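Newsroom > Releases > Service and Support > June

Print this release | E-mail this release

FOR IMMEDIATE RELEASE

Vandavness publishes its bench routine for the Brumus hand-held gripper

DARNAR, June — I run the service bench at Vandavness, and for years I've answered the same question by phone: what am I supposed to do with this gripper between jobs? So I finally sat down and wrote the whole routine out, and starting this month anybody with a Brumus can have it for free!

It's short. Wipe the contact pads with a damp cloth and let them air dry. Open the fingers all the way, close them slowly, and watch whether both sides arrive together. If one lags, look at the pivot pins first (it's nearly always the pins). A drop of light oil on each one, work the fingers back and forth, wipe off what comes out, and keep it away from the pads, please — oily pads are the second most common thing I see on my bench.

Pads are due for a change at 400 hours. I know people stretch them to 1000, and I've seen what those look like. The new pad kit is $99 and comes with both pads, the fasteners and a driver that fits them. Swap them as a pair.
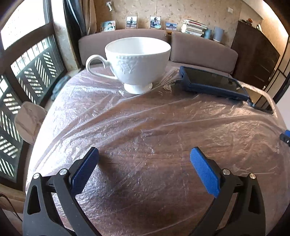
Brumus fingers spread wide at a covered table, blue ribbed or woven pads facing inward, with a teacup and a phone set out.

After new pads go on, do the spread check. Fingers wide open, tool level, and look down between them at something you know, like a cup. Both pads should sit at the same slant. If one looks tipped, back its fastener off, press the pad flat and tighten again. Then pick up something light and something flat before you go back to real work. I like a cup and a phone for this, and I start with the phone.

We tried the routine with our friends at Ahn, who keep a whole shelf of these tools going, and they talked me into adding a page on cleaning the joints after dusty jobs. Good call, and it's in there.

The first 300 pad kits ordered in June ship with a printed copy of the routine, folded small enough to live in the tool case. Everyone else can ask the service desk for the file. We open at 8 a.m., and I'm usually the one who picks up.

Contact: Service Desk, Vandavness, Darnar | © Vandavness. All rights reserved. | Back to top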